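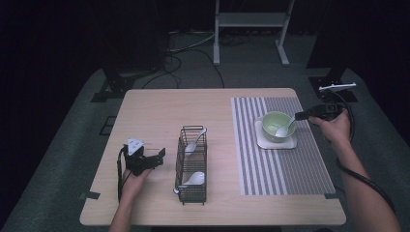

Table task with the hand-held grippers: spoons, wire basket, bowl on saucer.

Skunesetti — Minutes of the product review meeting
Date: July 10, 2023
Chair: Tuấn Tăng
Present: purchasing, the training group, workshop, and one guest from Distari (items 2 and 3 only)
Apologies: the accounts office

1. Minutes of the last meeting
The minutes were accepted with one correction. Under "Cables", the word "rented" should be "bought". The action on the spare chargers is still open and was moved to the next meeting.

2. Hand-held gripper kit from Distari
The guest presented the offer again, because two of the members were not with us in March. The kit is sold as a pair of grippers, left and right, with cables, a carrying case and the recording software. The price is 2984 euros for one pair. A second pair in the same order costs the same. There is no discount for schools, and the chair asked that this be written down, as the earlier leaflet said something different.

The members who have tried the pair gave their opinions. The grip is comfortable for medium hands. One member with small hands found that the fingers become tired after 20 minutes and would like a thinner handle. The guest answered that a thinner handle is planned but he could not give a date.

The spoon task was discussed for a long time. A ceramic spoon is smooth and the handle is narrow, so the person must come to it slowly and from above. The training group finds this a good exercise for beginners. The workshop would prefer to begin with the basket alone and add the bowl and saucer later — the present order is too difficult for a first day. It was agreed to try both orders.

The cables were criticised. They pull a little on the arm when one reaches across the table. The guest will ask his office if a longer cable can be delivered without extra cost.

3. Service contract
Distari offers a yearly service for 292 euros per pair. It includes cleaning of the jaws, one calibration and repair by post. It does not include the cables. Purchasing asked who pays the postage to Distari, and the guest confirmed that the customer pays in one direction only. He will send this in writing.

The guest left the meeting after this item. We thank him for his patience.

4. Comparison with Tredex
Tredex has also sent an offer, for one pair without software. It is cheaper, but the software must be found elsewhere and the workshop estimates over 2000 euros for this in the first year. The meeting did not want to refuse Tredex yet. Their sample has not arrived.

5. Decision
One pair from Distari is to be ordered on trial, if the letter about postage and cables is satisfactory. The service contract is not signed now. Six in favour, one against. The member against asked for the reason to be noted: he wishes to wait for the Tredex sample.

6. Other matters
The instruction sheet of the kit has several mistakes in the English text. Từ will be asked for a price for a new translation.
The training group needs more ceramic spoons of the same kind.

Actions
Tuấn Tăng: letter to Distari, reminder to Tredex.
Purchasing: trial order, after the letter is answered.
Workshop: short plan for both orders of the table task.
Training group: list of spoons and bowls needed.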